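Notebook – gripper trial, Wernura evaluation
March 26, 2025

Picking up from the last entry, which ended with me complaining about the charger. The charger is fine, I had it in the wrong port. Moving on!

So this is the second week with the Wernura trial package, and I promised everybody I'd write down what I think before we have to say yes or no. Quick recap for whoever reads this later: Wernura sells a data service. You get the loan of hand-held grippers, a login to their upload portal (they call it Surnari, and I keep spelling it wrong), and they clean and segment whatever you record and hand it back in a format our training code can read. The starter tier is 500 cleaned episodes. The next one up is 2,000, and the price per episode drops enough that I'd be tempted to skip the starter if we decide we like them.

What we want out of it is pretty narrow. Kahraman, our pick-and-place project, is great with boxes and bottles and falls apart on anything thin-walled. Paper rolls, card sleeves, mailing tubes, soft packaging – it either squashes them or lets them slide. We need demonstrations of people handling that kind of thing in normal rooms with normal clutter, because the bench recordings all look the same and the policy has clearly memorized our bench.

Setup notes first. Pairing the gripper took me two tries the first time and one try every time after. The app wants you to do a slow open-close three times before it lets you record, and if you rush it you get a yellow warning that doesn't say what you did wrong (you rushed it). The strap is comfortable enough. I did start to feel it in my thumb after a long stretch, and I'd like to know if the left-handed people in the group feel it sooner.

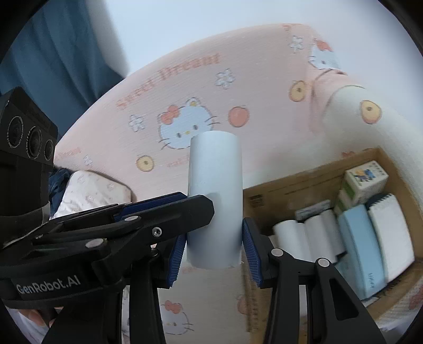 Thin-walled stuff was the whole reason I said yes to the trial, so that's where most of my time has gone. The trick is to close slowly and stop the second you feel the wall push back. I kept wanting to squeeze a little more for luck, and with rolled card that's how you end up with an oval. The teeth on the inside of the blue pads worried me going in, I figured they'd leave marks on anything soft. Pinching a tube low down, at the lower third or so, lets you keep it upright and still leaves the top end free, and that's the grip I'd like in the instructions for anyone who records tubes for us. I also want a few high grips for variety, but labeled as such, please, so we can filter them.

Now the portal. Surnari is slow in the morning and quick after lunch, no idea why. I uploaded 1,765 clips in total (a lot of those are very short, the app splits a recording whenever you open the jaws all the way). It rejected 37 of them. I went through the rejects one by one and I agree with most – my fingers over a lens, a start with no object in view, one very long recording of me looking for a pen. A handful looked perfectly good to me. You can appeal a rejection with a comment, and I did, and I haven't heard back yet.

The segmentation is better than I expected. Start and end points land where I'd put them myself. The text labels are weaker. "Move object" is technically correct and useless to us. There's a field for your own vocabulary, and I've sent them our list from the Gestska work, which has words like pinch, re-grip, stand up, lay down. If they can label with that list I'm a lot happier. If they can't, we'd be relabeling by hand and then I don't really see what we're paying for.

Things I didn't like:
The strong lens curve makes it hard to judge a clip by eye. The viewer has a flatten button and it crashed my browser twice.
No offline mode. If the network drops, the recording sits on the device and the app nags you.
The contract renews itself in May unless we write to them first. Put this in the calendar, somebody.

Things I did like: battery life, the click when the calibration takes (very satisfying), and how fast support answered my dumb charger question.

To do before I write this up properly. Train a small Kahraman run on the cleaned clips only, same settings as the bench baseline. Ask Wernura if the jaw opening is logged at full rate or smoothed, since the curves look suspiciously pretty to me. Get at least one more person to record for an afternoon so it isn't all my hand and my habits.

Leaning yes on the bigger tier, pending the labels. Spare pads are in the top drawer with the hex keys.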